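# Rizvi fold

The **Rizvi fold** is a method of folding a single sheet of card stock so that a front panel slides sideways to show a second message or picture underneath. It is used mainly in handmade greeting cards and belongs to the group known as interactive or "fancy fold" cards.

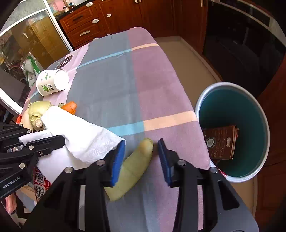
## Construction

A standard Rizvi fold begins with a strip of card stock scored in three places. The first two scores form a shallow channel along the back of the card, and the third forms the cover. A separate panel, trimmed slightly narrower than the channel, is fitted inside and moves freely from left to right. A small notch, usually cut with a half-circle punch, gives the reader a place to grip the panel.

The weight of the paper affects how well the panel moves. Thin paper tends to buckle, while very heavy stock cracks along the score lines unless it is folded with the grain. Most instructions call for smooth, uncoated card and advise against glitter or embossing powder on any surface that rubs against the channel.

## History

The fold was first set out in print in a January issue of *Coltik*, a newsletter for paper crafters, in an article by the Belgian card maker Ilse Van Hecke. The article gave 2 versions, one upright and one in landscape format, and took the name Rizvi from the stationery shop where Van Hecke taught evening classes. Earlier sliding cards, including Victorian valentines with pull tabs, work on a similar principle but are normally assembled from several pieces.

A template set was later issued by Stevico, a maker of cutting dies. The set contained 3 dies and a printed guide, and it introduced the rounded corners now common on the sliding panel.

## Variations

- **Double Rizvi** — two panels slide in opposite directions from the center.
- **Nendudard card** — the channel is placed on the cover, leaving the inside free for writing.
- **Window Rizvi** — an opening in the cover shows part of the panel before it is moved.

## Use

Birthday and wedding cards are the most frequent uses. The moving panel often carries a stamped greeting, with the recipient's name written by hand beneath it. Ribbon may be tied around the cover, although a knot placed over the channel can prevent the panel from sliding. Finished cards are thicker than ordinary folded cards and may need a padded envelope or extra postage.

## See also

- Gatefold card
- Pull-tab card
- Waterfall card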